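Countertops: is the self-serve soup station worth the space?

Every January somebody sells the small-cafeteria crowd a new way to save labor, and this year it's the soup counter that customers run themselves. Niklow put one in next to the salad bar and wants the rest of us to follow. I went over at 3 in the afternoon, well after the rush, and I'm still not sold.

The idea is simple enough. Two wells sunk into the counter, a lid on each, and everything else within reach so the line keeps moving. Sebastian Hodoroagă, who laid it out for them, says it frees up 15 feet of serving line. Maybe. I'd like to hear that from the person wiping it down at closing.

My complaint is the clutter. Chopsticks in more than one bundle, spoons on a tray, bowls stacked in a couple of spots — a customer with a bag on one shoulder has to work out where to start. And I don't love a ladle lying across a closed lid. Where is it supposed to go when the lid comes off?
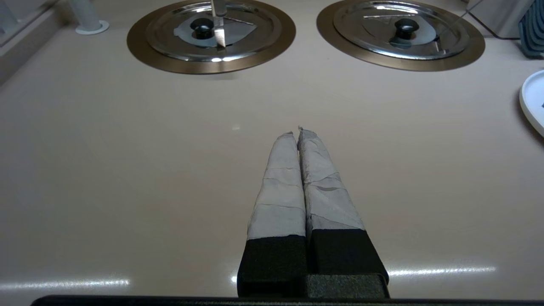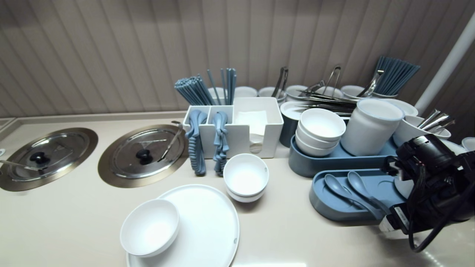
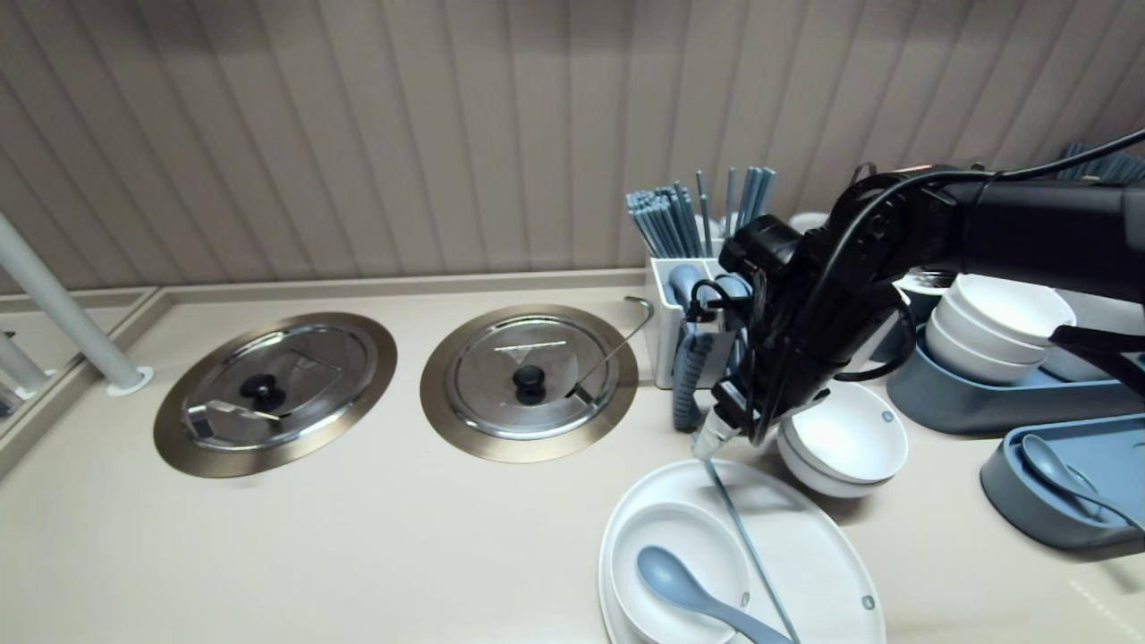

What I'd change before copying it

Put the bowls first, right beside the wells, and keep them in one stack. Give each ladle a rest of its own. Move the chopsticks and spoons to the far end, where people are done pouring and have a hand free.

I'll grant them the lids. A plain round knob in the middle is easy to grab, and I'd take it over the hinged kind we had at Gradov, which pinched everybody at least once.

As for cost, Niklow was quoted $1,162 for the counter work, wells not included. You can buy a lot of countertop kettles for that. If your place serves fewer than 73 soups a day, I'd wait and see how theirs looks by summer.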